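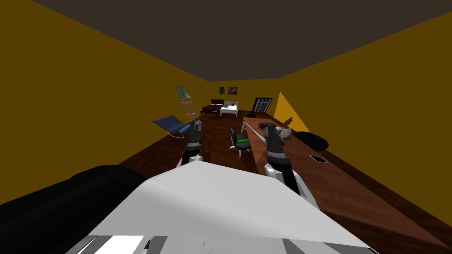

23/10/2018

Spent most of the day on the simulation. The real arms are still on the bench at the Trillthorpe workshop with the left elbow apart, so there was nothing to do there until the bearings come. I stayed home and worked on the room.

The room loads now without the physics falling over. Last week the table legs were sinking into the floor a little on every start and the whole table would jump when the first step ran. I had the floor at one height in the visual mesh and another in the collision mesh. Fixed that before breakfast. Everything on the table stays put now.

Started with the right arm, as that is the one with the working gripper in both places. The task is the same one we picked in May: move over the near end of the long table, come down on the crumpled brown thing, close, lift. The arm gets over it fine. I can park the gripper above it every time if I start from the home pose. Coming down is where it goes wrong. The wrist wants to turn over on the way and the solver picks the long way around. I put limits on joint five and that stopped the turning, but then it could not reach the beige bundle beside it, so I backed the limits off by half. It reaches both now. Not pretty.

Soft things are a pain. The simulator treats the brown one as a lump with some give in it and the fingers go a short way in before they register contact. On the first tries it shot out sideways. I turned down the stiffness and raised the friction and it stayed under the fingers. Ran the grasp 60 times with small changes to the starting position and wrote the failures in the notebook. Most of them are when the approach is too far toward the wall side. The figurine is back there too, and I got worried about knocking it over, so I put a keep-out box around it. Should do the same for the flat black device before I forget, but that one is well out of the way for now.

The thin rod across the end of the table is still in there. I tried having the planner treat it as an obstacle and it made every path twice as long. Took it out of the obstacle list and left it in the scene. Will see what happens when the fingers touch it.

Su-chen called at noon from Cimby. She has the shoulder brackets back from the shop and they are the right size this time. The holes on the first set were off and we lost two weeks to that. She weighed the new ones and they came out at 352 grams each, which is over what I have in the model, so I changed the number while she was on the phone. It made a difference to the hold torque on the shoulder, more than I expected. The old model would have let me pick a motor that was too small. She also said she wants the left arm done before we show anything to the others at Plonska. I said I would try. The left arm in the model just reaches out into the middle of the room and stays there. It has the links and the limits but no grasp routine at all.

Lunch was soup and the rest of the bread.

After lunch I worked on the view. I have been looking out from over the top of the body, which is how the head camera will see things once it is mounted, and the body takes up more of the bottom of the view than I want. Tried tipping the camera up and got a lot of ceiling instead. Tried moving it forward and lost sight of the left shoulder. Put it back where it was. If the real one turns out this bad we will need a taller neck, and Angeliki is not going to like that, she has already cut the tube. The neck tube is 300 millimeters. I will ask her if there is any left over from that length of stock before I say anything about the rest.

The yellow walls came with the room and I keep meaning to change them. They make the light look warmer than it is in the workshop and I doubt the color threshold I am using for the brown object will carry over. The wood of the table is too close to it as well. I made a copy of the room file called Chuang, after the old version, and in that one I will try gray walls and a plain table. Did not get to it today beyond making the copy.

Did some driving in the afternoon. Only the base, arms held still. From where it stands the open floor goes up the middle toward the office chair, and the chair is on wheels, which I had forgotten to lock. The base nudged it and it rolled off toward the beds. I set it to fixed. Then I had to decide how close the base may come to the blue lounge chair on the left side, and the thin frame legs on that thing are bad for the range sensor model. It sees the seat and misses the legs. In the end I drew a plain block around the whole chair and did the same with the lamp stand behind it. Less floor to drive on but no surprises. With the left arm forward it is still tight on that side. The arm should be folded before the base moves. I wrote that on the card over the desk so it goes into the start routine.

Frame time was 136 milliseconds with both arms running and shadows on. Too slow to drive by hand. With shadows off it is fine. I leave them off unless I am checking the camera.

Angeliki came by at six to pick up her crimping tool and stayed to watch a few runs. Two good lifts, then one where the fingers closed on nothing and the arm went up anyway as if it had something. She asked why it does not check. It does not check because I never wrote the check. That is first on the list for tomorrow. The gripper reports its width, so if it closes all the way the lift should stop and the arm go back up to the hover position.

List for tomorrow:
Width check on the gripper
Keep-out box for the flat black device
Fold the left arm before driving
Gray walls in the Chuang copy
Ask Angeliki about the tube
Order the M4 screws, long ones, we are out

Saved everything twice and shut down at nine. My wrist is sore from the mouse.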